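Zosell Opens a Mending School for People Who Own One Needle and Fear It

FITZGERALD, January — Zosell, the company that has sold thread to the patient and the stubborn from the same brick building for 60 years, will open a evening school for household mending at its Callell Street shop. The course is called Ekix. The name came out of a long meeting, and we have agreed not to hold another one.

Ekix runs for 6 weeks, one evening a week, starting at 6 p.m. There are no exams and no certificates. Students bring a garment they are fond of and have been avoiding. They go home with the same garment, closed up.

The idea came from the shop counter. People walk in with a coat over one arm and ask if we know somebody who could fix it. The hole is usually the size of a dime. For years we sent them to the tailor across the street, who has now retired and would like the coats to stop arriving at his house.

The first week covers threading a needle, tying a knot that stays put, and the running stitch. Anyone who already knows these things is welcome to come late. The second week is buttons, including the four-hole kind, the shank kind, and the kind that fell down the heating vent in November and must be replaced with something close. Weeks three and four are given over to seams, hems and the ladder stitch, which draws two edges together so neatly that students tend to go quiet and then start looking around for other things to close.

Week five is darning. We have set out a full evening for it and expect to need more. Week six is left open for whatever went wrong in the first five.

Zosell will supply thread, needles, pins, chalk and tea. The thread wall at the shop now holds 1184 spools, of which a surprising share are navy blue, and students may use any of them in class. Scissors are also supplied, and are to be used on cloth only. The last person to cut wrapping paper with the good pair still works here, but it was close. 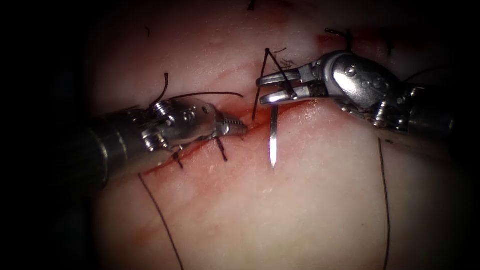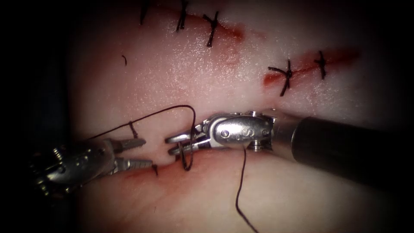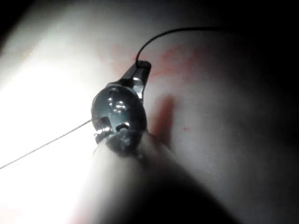

Curved needles deserve a whole evening of their own, according to one early sign-up, who wrote to the shop that she had spent most of a winter trying to close a sofa cushion with a straight one and would gladly give up the tea to learn better. The tea will stay. Curved needles have been moved up to week four, along with a short talk on upholstery seams and when to leave them alone.

Classes are kept small, and each table seats 3 students with one teacher between them. This is partly so everyone gets help and partly because of the size of the tables. The lamps are new. The chairs are the old ones from the stockroom, and we suggest a cushion — preferably one that needs mending.

Machine sewing is not part of Ekix. We have nothing against sewing machines and sell parts for several of them, but a machine is a poor answer to a sock. Students who want to shorten curtains for an entire house will be pointed kindly toward the machine class at the Fitzgerald library, where they have the floor space.

A few practical notes. Wool sweaters should be washed before class, and so should anything that belongs to a teenager. Leather is beyond us. Wedding dresses are accepted from week four on, and only if the wedding is not that weekend. Tents have been asked about twice, and the answer is that the tent may come but the poles may not.

Beginners often worry that their stitches will show. Some of them will. Zosell keeps a drawer of bright thread for students who would just as soon admit it, and there will be time in week five to practice mending that is meant to be seen.

Places can be reserved at the counter or by phone during shop hours. The door on Callell Street sticks in cold weather and should be pushed at the bottom. Parking is behind the building, beside the bakery's spots, which the bakery watches closely.

About Zosell

Zosell sells thread, needles, buttons, zippers and mending supplies in Fitzgerald and by mail. Its spring catalog is at the printer and will be sent free to anyone who asks, with a card of darning wool tucked inside for as long as the wool lasts.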